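講義資料 > 情報機器実習 > 配布資料 > タワー型PCの分解と点検

情報機器実習 配布資料
タワー型デスクトップPCの分解と点検
担当 Ataberk Duman

前回は外装と背面端子を扱った。今回は側板を開け、内部の部品を順に外し、点検して元に戻すところまで進める。教材機はBondosmont校舎の備品室にある中古のタワー型で、事務用に使われていたものをまとめて引き取った。同じ型番でも中の構成がそろっていない。メモリの枚数、拡張カードの有無、ドライブの固定方法は機体によって違うので、隣の班と見比べて自分の班の機体がおかしいと判断しないこと。

実習時間は104分、準備と片付けを含む。分解に使えるのは前半の40分までとし、残りは点検、再組立て、動作確認、記録に充てる。分解が途中でも40分で手を止め、そこから戻す作業に入る。

1. 用意するもの

プラスドライバーの2番を基本とする。ケースの外周のねじと電源ユニットの固定ねじはこれで回る。ドライブの固定ねじやカードの押さえには1番が合うこともある。先端が合っていないドライバーで無理に回すと溝がつぶれる。つぶれかけたねじは自分で続けず、担当者に渡す。

ほかに、静電気対策用のリストストラップ、ねじ皿、帯電防止袋、やわらかい刷毛、手動のブロワー、無水アルコール、糸くずの出ない布、熱伝導グリス、マスキングテープ、油性ペン、記録用紙。ねじ皿は仕切り付きのPrarnonaを各班に配る。ふたに部位名を書いたテープを貼って使い、終わったらテープをはがして返却する。

磁石つきのドライバーは使ってよい。ただし、ドライブの上に置いたままにしない。

上着の袖口が広い場合はまくる。指輪、腕時計、長いネックレスは外して各自で保管する。髪の長い人は束ねる。

2. 始める前の処置

電源を切り、電源ケーブルを壁側ではなく本体側から先に抜く。背面に電源スイッチがある機種は、ケーブルを抜く前に「○」の側に倒す。ケーブルを抜いてから前面の電源ボタンを数秒押し、内部に残った電気を逃がす。マザーボード上に表示灯がある機種では、消えたことを確かめてから手を入れる。

ディスプレイ、キーボード、マウス、LANケーブルもすべて外す。外したケーブルは机の奥に寄せ、足元に垂らさない。

リストストラップのクリップは、ケースの塗装されていない金属部分に留める。塗装面に留めても効果がない。ストラップがない場合は、部品に触る前にケースの金属部分に触れる。席を立って戻ったときも同じようにする。

電源ユニットの外装は開けない。内部のコンデンサには電源を切ったあとも電荷が残ることがあり、感電のおそれがある。ファンの異音や焦げたにおいがあるときも、ユニットごと交換の対象とし、ふたを開けて調べることはしない。実習室の工具箱に電源ユニットのふたを開けるためのドライバーは入れていない。

3. 側板を開ける

タワー型の多くは、背面から見て片側の板が外れるようになっている。手回しのねじ、普通のねじ、レバー式のラッチなど方式はいくつかある。ねじを外したら、板を背面側に引いてずらし、そのあと外に開く。引っかかるときは、まだ外していないねじがあるか、前面パネルの爪が残っているかのどちらかであることが多い。板の縁で指を切りやすいので、平らな面を持つ。

側板を外したら、開いた側を上にしてケースを寝かせる。立てたままでもできる作業はあるが、カードやメモリに横から力をかけることになり、落としたねじもケースの底を転がって見えなくなる。寝かせるときは、ドライブに衝撃を与えないようにゆっくり倒す。外した側板は机に立てかけず、机の下の棚に平らに置く。

開けた直後には何も外さず、まず配線の状態を記録する。どのコネクタがどこに挿さっているか、ケーブルがどこを通って、どこで束ねられているかを書く。写真を撮ってもよいが、スケッチは必ず残す。写真だけでは、重なったケーブルの下側の行き先が分からず、戻すときに困る班が毎年出る。スケッチは丁寧でなくてかまわない。四角と線で足りる。

4. 内部の見取り

寝かせたケースの中は、いくつかの区画に分けて見ると整理しやすい。区画の位置は機種によって入れ替わる。電源ユニットが上にある設計もあれば下にある設計もあり、教科書の図と向きが合わなくても部品の役割は変わらない。

マザーボードは最も大きな基板で、ほかの部品はすべて直接かケーブルを通してここにつながる。CPUソケット、メモリスロット、拡張スロット、チップセット、各種のコネクタが載っている。チップセットは発熱するため、小型のヒートシンクがかぶせてあることが多い。

CPUは専用のソケットに入り、上に冷却器が載る。通常は冷却器に隠れていて、側板を開けただけでは見えない。メモリはCPUソケットの近くに並ぶ細長いスロットに立てて挿す。両端または片端に固定用の爪がある。

拡張カードは、マザーボードのスロットに基板の縁を挿し、もう一方の端を背面のブラケット部で押さえる。使わないスロットの背面開口は目隠しの板でふさぐ。目隠し板は省いてよい部品ではなく、内部の空気の流れとほこりの侵入に関係する。

ドライブ類はケージかベイに収まる。近年の事務用機では、ねじを使わず樹脂のレールやラッチで留める方式がよく使われる。手で操作する部分は青や緑など目立つ色にしてある機種が多く、教材機でもまず色のついた部分を探すとよい。ただし、色の付け方はメーカーごとに決めているもので、共通の規格があるわけではない。色がついていない爪もある。

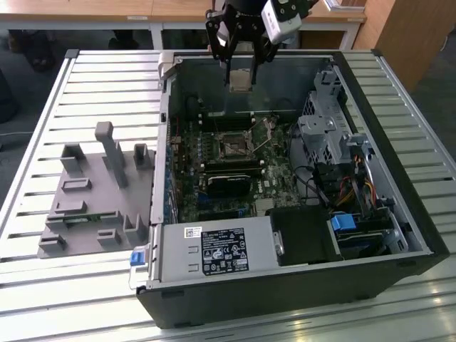
電源ユニットからは、太さも色も違うケーブルが束になって出ている。一般的なATX系の配色では、黄が12ボルト、赤が5ボルト、オレンジが3.3ボルト、黒がグラウンドである。紫は待機用の5ボルト、緑は電源投入の信号線に使われる。全部の線を黒でそろえた製品や、メーカー独自の配列をとる製品もあるため、色だけを頼りに測定や挿し替えをしてはいけない。判断に迷ったときはコネクタの形と基板上の表示を読む。

電源ユニットのラベルには、入力電圧、出力ごとの最大電流、合計出力が書いてある。記録用紙にはこのうち合計出力と12ボルト系の最大電流を写す。たとえば合計出力が500ワットと書かれていれば、出力の総和の上限が500ワットという意味で、常にその電力を使うという意味にはならない。各出力の最大値を単純に足すと合計出力を超えることがあるが、これは誤記とは限らない。同時に全部を最大にはできないという但し書きが、ラベルの下のほうに小さく入っている。

効率や安全に関する認証の記号も同じラベルに並ぶ。記号の読み方は前期の配布資料の表を使う。表にない記号があれば、形を写して余白に書いておく。

5. 外す順序

順序は次のとおりとする。機種によって入れ替えが必要なときは、記録用紙に理由を添えて変更してよい。

1 ドライブの信号ケーブルと電源ケーブル
2 拡張カード
3 メモリ
4 CPU冷却器
5 CPU
6 ドライブ本体
7 電源ユニット

マザーボードは今回はケースから外さない。前面パネルへの細い配線も挿したままにしておく。

5.1 ケーブル

コネクタの樹脂部分をつまんで引く。線を引っ張らない。ラッチがあるものは、ラッチを押し込んだ状態で抜く。固いときは左右に少しずつ揺するが、基板がたわむほど力を入れない。たわむようなら、空いた手で基板の近くを支える。

SATAの信号ケーブルはL字形の断面で、逆向きには入らない。ドライブ側のコネクタは樹脂が薄く、斜めに抜くと欠ける。抜いたケーブルにはマスキングテープを巻き、基板側の端子名を書く。「SATA0」「SATA1」のように基板の印字をそのまま写す。自分でつけた番号を使うと、班の中で交代したときに分からなくなる。

マザーボードの主電源コネクタは幅が広く、最も固い。爪の位置を目で確かめてから指をかける。CPU用の補助電源は基板の隅にあり、冷却器を外してからのほうが手が入りやすい機種もある。

5.2 拡張カード

背面の押さえを外すか開く。押さえはねじ式と、全スロットをまとめて留める開閉式がある。次に、スロットの端に固定爪があるか確かめる。グラフィックスカード用の長いスロットにはほぼついている。爪を解除し、カードの両端を持ってまっすぐ上に引く。片側だけを持ち上げるとスロットの端子を傷める。

カードの金色の端子には触れない。外したカードは帯電防止袋に入れる。袋の上に置くのではなく、中に入れること。袋の外側には導電性のあるものがあり、絶縁の敷物の代わりにはならない。

5.3 メモリ

両端の爪を外側に倒すと、モジュールが少し浮く。浮いたところを両端で持って抜く。片側だけが動く爪の機種では、動く側を先に浮かせる。挿さっていたスロットの番号をテープに書き、モジュールの端子でない場所に軽く貼る。テープの端は折り返しておくとはがしやすい。

メモリは挿すスロットの組合せで動作モードが変わる。2枚を使う場合、隣どうしに挿すのか1つおきに挿すのかは機種ごとに決まっている。元の位置に戻すのが確実で、今回は配置の変更は行わない。配置を変えたときの比較は次々回に扱う。

5.4 CPU冷却器

ファンの電源ケーブルを先に抜く。固定はねじ式、押し込みピン式、レバー式がある。ねじ式は対角の順に、少しずつ均等にゆるめる。一本を先に全部抜くと、反対側に力が偏る。

ねじを抜いても冷却器が離れないことがある。古いグリスが固まっているためで、真上に引きはがさず、水平にわずかにひねって密着を切る。真上に引くと、CPUがソケットから一緒に抜けてピンが曲がることがある。特にピンがCPU側にある形式では注意する。どうしても動かない場合は担当者を呼ぶ。実習室では冷却器を温める処置を担当者だけが行う。

外した冷却器は、グリスのついた面を上にして置く。

5.5 CPU

ソケット横のレバーを押し下げながら外側にずらし、起こす。押さえ枠がある形式では、レバーのあとに枠を開く。CPUの両脇を指先で持ち、垂直に上げる。裏面とソケットの内側には触れない。三角形の印がどの角にあるかをスケッチに描き足しておく。

ピンがソケット側にある形式では、空になったソケットが最も傷みやすい。ねじ、工具、ケーブルのコネクタをその上で受け渡さない。保護カバーがある班はすぐにかぶせる。カバーがない班は、押さえ枠を閉じ、作業の手がその上を通らないように机の持ち場を変える。ピンが一本でも曲がると基板ごと使えなくなることがあり、実習の機体の損傷で多いのがこれである。

外したCPUは専用のケースに入れる。ケースが足りないときは帯電防止袋に入れてから、ふたのある箱に収める。

5.6 ドライブ

樹脂のラッチ式は、つまみを押すか引くかして固定を解き、ドライブをベイから滑らせて出す。力の向きを間違えるとつまみが折れる。つまみの付け根を見て、どちらにしなるように作られているかを確かめてから動かす。レールが左右に残る方式では、レールをドライブにつけたまま保管する。

ハードディスクは落とさない。机の上で立てて置くことも避ける。ラベル面を上にして平らに置き、上に物を重ねない。基板の見える裏面を手のひらで包むような持ち方をせず、側面を持つ。

光学ドライブは前面から抜く機種と内側から抜く機種がある。前面パネルを先に外す必要がある機種は、パネルの爪を内側から一つずつ解除する。

5.7 電源ユニット

背面のねじを外す。最後の一本を抜くときは、もう一人がユニットの重さを支える。寝かせたケースでは落下しにくいが、ずれて基板のほうに倒れることがある。背面のねじのほかに、ケース内側のラッチで止まっている機種も多い。ねじを全部抜いたのに動かないときは、ユニットの端に爪やつまみがないかを探す。

ケーブルはユニットに向かってまとめ、途中で基板の部品に引っかからないように持ち上げながら出す。

6. 清掃と点検

ほこりは、刷毛で浮かせてからブロワーで飛ばす。ファンに風を当てるときは羽根を指か綿棒で止める。勢いよく回すと軸受けを傷める。缶入りのエアダスターは室内で連続して使わない。缶を逆さにすると液が噴き出すので、傾けずに使う。

電源ユニットの通気口は外側から刷毛を当てるだけにとどめる。刷毛の先を奥に押し込まない。

CPUと冷却器の接触面は、アルコールを含ませた布で古いグリスを拭き取る。使用するアルコールは火気のないところで扱い、容器のふたをそのつど閉める。拭いた布は所定の缶に捨てる。固まったグリスを金属のへらで削らない。

マザーボードでは次の点を見る。電解コンデンサの頭がふくらんでいないか、液の跡がないか。コネクタの樹脂が変色していないか。スロットの中に異物がないか。基板の固定ねじがゆるんでいないか。異常があっても部品には触れず、場所をスケッチに印で入れる。

ファンは指で軽く回し、引っかかりと音を確かめる。同じ型のファンが別の班にあれば、借りて比べてよい。

ボタン電池は電圧を測る。コイン型のCR2032であれば公称3ボルトで、著しく低いものは交換する。交換すると時計と設定が初期値に戻る機種がある。設定画面の内容を前回の実習で控えていない班は、交換する前に申し出ること。

7. 再組立て

外した順の逆に戻す。電源ユニット、ドライブ本体、CPU、冷却器、メモリ、拡張カード、ケーブルの順になる。

CPUは三角形の印を合わせ、力をかけずに置く。置いた時点で水平になっていれば正しく入っている。傾いていたら一度持ち上げ、向きを見直す。レバーや枠を閉めるときに手ごたえがあるのは正常だが、置くときに手ごたえがあってはならない。

グリスは中央に少量置き、冷却器を載せる圧力で広げる。量が多いと横からはみ出し、ソケットに回る。前任のMühlbauer先生の資料ではへらで全面に薄く塗る方法をとっていた。どちらでも実用上の差は小さいが、採点と記録をそろえるため今年度は中央に置く方法に統一する。

冷却器のねじは対角の順に、二巡か三巡に分けて締める。ファンのケーブルを挿し忘れる班が多い。挿したら記録用紙の欄に印をつける。

メモリは切り欠きの位置を合わせ、両端を均等に押す。爪が自然に起きて閉まるまで入れる。手で爪を閉めただけでは入っていないことがある。拡張カードも同様に、端子がスロットに対して斜めになっていないかを横から見る。ブラケットの先がケースの受け口に入らず、手前で突き当たっていることがよくある。

ケーブルは元の経路に戻し、ファンの羽根に触れないようにまとめる。結束バンドを新しく使うときは、切った端を内側に向ける。余ったケーブルを冷却器の上に渡さない。

側板を閉める前に、ねじ皿を見る。ねじが余っていれば、どの部位の仕切りに残っているかで戻し忘れの場所が分かる。部位の分からないねじが出た場合は、ケースを両手で持って静かに傾け、中で転がるものがないか音で確かめる。

8. 動作確認

側板は閉めた状態で電源を入れる。電源ケーブルを挿す前に、机の上の工具と刷毛を片付け、リストストラップを外しておく。

電源を入れたら、ファンの回転、表示灯、起動音、画面の順に確認する。画面が出ない場合はすぐに電源を切り、ケーブルを抜いてから見直す。何度も入れ直さない。原因で多いのはメモリの挿し込み不足、次がCPU用補助電源の挿し忘れである。警告音が鳴る機種では、長短の並びを書き取って備え付けの表と照合する。

画面が出たら設定画面に入り、メモリ容量とドライブの認識を確かめる。続けて実習室の点検ソフトDriltoraを起動し、負荷をかけた状態でCPUの温度を記録する。この実習での停止の目安は70度とし、70度に達したら負荷を止めて電源を切り、冷却器の取付けを見直す。これは教材機に合わせて実習室で決めた値であり、ほかの機種の許容温度を示すものではない。

温度が開始直後に急に上がるときは、冷却器が浮いている可能性が高い。ゆっくり上がり続けるときは、ファンの回転や通気口のほこりを疑う。グラフの形を用紙に写し、どちらに近いかを書く。

9. 記録用紙の書き方

部品ごとに、型番、取付位置、固定の方式、点検結果を書く。型番は部品のラベルから写す。バーコードの下の数字は製造番号であることが多く、型番の欄には書かない。ラベルが複数あるときは、どのラベルから写したかが分かるように位置も添える。

読み取れない文字は推測で埋めず、下線を引いて空ける。大文字のOと数字の0、Iと1は紛れやすいので、0には斜線を入れる。

固定の方式の欄は「ねじ」「ラッチ」「レール」「差込みのみ」から選び、二つ以上が当てはまるときは両方書く。電源ユニットではねじとラッチを併用する機種があり、片方しか書いていない用紙は返却する。

点検結果は「異常なし」だけで済ませず、見た箇所を書く。「コンデンサ頭部、ふくらみなし」のように短くてよい。

10. 片付け

工具は箱の型抜きに合わせて戻す。ブロワーと刷毛は、窓際のかごに入れる前にほこりを払う。アルコールは担当者に手渡しで返す。帯電防止袋は破れたものだけ捨て、残りは平らに伸ばして引き出しにしまう。

教材機は立てた状態で棚に戻し、電源ケーブルは巻いて本体の上に置く。起動しなかった機体は棚に戻さず、赤い札をつけて入口側の台に置く。札には班の番号と、どこまで確認したかを書く。

記録用紙とスケッチは班ごとに重ねて左上を留め、退室時に提出する。スケッチを写真で代用した班は、次回の冒頭までに描いて出すこと。

次回はマザーボードをケースから外し、前面パネルの配線を扱う。細い配線が多いので、先の細いピンセットを持っている人は持参してよい。基板のスペーサの位置についての資料は、備品室前の棚に置いておく。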